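# The Work Table on Hondby Road

*Updated May 26, 2018*

Welcome to the gallery page, and pull up a chair if you have one handy, because I have never managed a short introduction in my life and I don't expect to start today.

Regular visitors know that the shop pages have the finished things (the sachets, the candles, the little soaps in their boxes) and that this page is for everything that goes on before that. It's the page I like keeping best. I get letters about it too, more than I do about the soaps if you want the truth, and most of the letters ask about the table. Where did you get the cloth? What lamp is that? How do you keep anything straight with all those boxes? So this time the gallery is given over to the table and what lives on it, and I've written the notes out longer than usual so that I can point people here.

We are still at 685 Hondby Road, in the long room behind the shop. It has a pale floor, grayish white, that shows up every crumb of wax and every bit of ribbon, which I complained about for the whole first winter and have now come to be grateful for. You can find a dropped label on it from across the room! The old place had brown carpet, and I'm sure there are still labels in it.

## The table itself

It's a plain rectangle and I've never given it a thing except a cloth. I bought it when the Ovitz Hall sold off the furniture from its supper room, and I went in for a set of hooks and came out with a table, so you see how I shop. It was the last of 3 and the other two had gone to people with much bigger cars. We got it home with the legs out the back window and a red scarf tied on the end.

I stand at it. I tried stools, I tried one of those kneeling chairs, and I have gone back to standing every time, right up against the long side where the cloth hangs down and brushes your knees. Standing, you look straight down into whatever you're packing, and you can tell right away if the tissue is crooked.

## The cloth

Oh, the letters about the cloth. It's checked, a beige and white gingham, with a broad tan band running the length of the table down the middle, and the band has a thin white scalloped line to edge it. On the band there's a great big white daisy with a yolky sort of center, and some white lettering in a curly hand next to it. It came from Shojaei Fabrics, in the bin by the register where they put things that have been in the window. I wasn't looking for a daisy. I was looking for zippers.

I've had people tell me a patterned cloth is the wrong choice for a work table, and I do understand what they mean. A small thing can get lost in a check. What I've found, though, is that the tan band does all the work for me. Anything I'm in the middle of packing goes on the band, and anything that's waiting its turn goes out on the checks. Once you've done it that way for a week your hands know it. I'd be lost on a plain cloth now.

As for washing, it goes in cool by itself and it comes out of the machine and straight onto the line. I iron it from the back so I don't flatten the daisy, which may be pure superstition, but that's how my grandmother did anything with a flower on it and her linens outlived two houses.

## The lamp

The desk lamp is silver metal with a heavy round foot, an angled arm, and a shade so small that the bulb rather peeks out of it. It was in the half-price corner at Draltis, the lighting place that used to be next to the bakery. I keep it at the far left so I'm not reaching around it, and I move the head about depending on the hour and the weather and what sort of mood the window's in.

The cord is black and much longer than the lamp needs. I have been promising since October to put a tie on it. It loops around the foot and wanders off over the checks and when I'm not using the lamp the plug just sits up there with everything else, like a guest who has come early. One reader very kindly mailed me a cord clip shaped like a leaf. I put it somewhere safe, and I'll let you know when I find out where that was.

## The boxes

Now we come to packing, my favorite part of the whole business. The boxes are dark and square, and they stand open on the table while they're being filled. I used to have white ones, and they were pretty for as long as it took to pick one up with a waxy thumb. The dark ones forgive you. They come flat in bundles of 100, and I fold a few at a time with the radio on, never the whole bundle, for the simple reason that folded boxes take up the room of a small car and I have already told you about me and cars.

My order of doing things is always the same. The box goes down on the tan band near my side of the table, below the daisy, where I can get both hands around it. Tissue first if there's tissue. Then the piece goes in from the front, low down, and I let it settle before I let go. It's tempting to drop things in from above, and I did it for years, but a round piece will always roll to the corner and take the tissue with it. Low and slow from the front is much the better way.

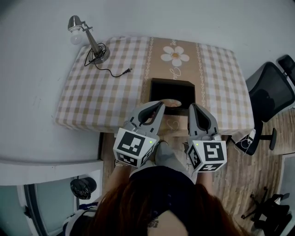
After that comes the lid, and I'm fussy about lids. I like to press down at two opposite corners together and let the air out a little at a time, so it doesn't puff up again the minute your back is turned. Then ribbon if it's a gift, string if it's going in the mail, and a label on the underside where it won't spoil the look of the thing.

For the Ovitz Hall fair last fall we sent out 300 boxes this way, every one of them over the same patch of cloth, and I believe the daisy came through it better than I did. I had a cup of tea at the end of every shelf and forgot most of them. If you bought one of those boxes and the bow was a touch lopsided, it was probably from the last evening, and I hope you enjoyed it anyway!

## A few answers while I'm at it

**Will you sell the cloth?** No, but thank you, that's the nicest question I get. Shojaei had only the one in the bin. They do get ginghams in quite often, and with a length of plain tan and some scalloped trim you could make yourself something very close. The daisy you'd have to work out on your own. I'd love to see it if you do.

**Do you take the cloth off for messy jobs?** For pouring, yes, always. I fold it in thirds with the band on the inside and hang it over the door. For packing, labeling, sorting and having lunch, it stays on.

**Is a small lamp enough?** For me it is, along with the window. If you work mostly in the evening I would get something with a bigger shade, so you aren't looking into the bulb when you bend down for the ribbon.

**Can we visit?** The shop side is open to everyone. The back room I keep shut when there's wax on the stove, but if the door's propped open with the green crate then come on through and say hello, and mind the step, it's lower than it looks.

Next time I'll put up the drying shelves, which I have been meaning to paint, so give me a few weeks. I can't decide between the cream and the blue.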